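News from the Brandton Tool Library

It has been a long, slow winter for a lot of us, and I can't tell you how good it felt to prop the door open last week and hear people chatting on the steps again. We closed our counter in January while the floor was being redone, and the new boards are down at last - a little squeaky near the sanders, but lovely all the same.

We now have 104 members, which is more than I ever dreamed of when we were lending out of a garage on Kombo Street with two shelves and a card table. Many of you joined for one job, a leaky faucet or a crib to put together, and then stuck around for the company, and I'm so glad you did. The garden tools have been flying out the door, so please reserve the tiller early if you have a big bed to turn over this spring.
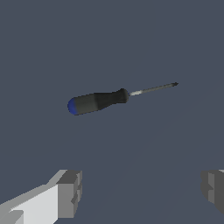
How long can I keep something I borrow?
Hand tools go out for 30 days, and power tools for two. If you need a bit longer, call the desk before the tool is due and we'll extend it as long as no one else is waiting.

Our spring repair morning is April 24, 2021, out in the parking lot behind the old Bonance building. Bring a lamp, a wobbly chair, a toaster that has given up, whatever you've been meaning to get to, and a folding chair for yourself if you have one. There will be coffee, and I'm told there may be rhubarb cake too - first come, first served on that!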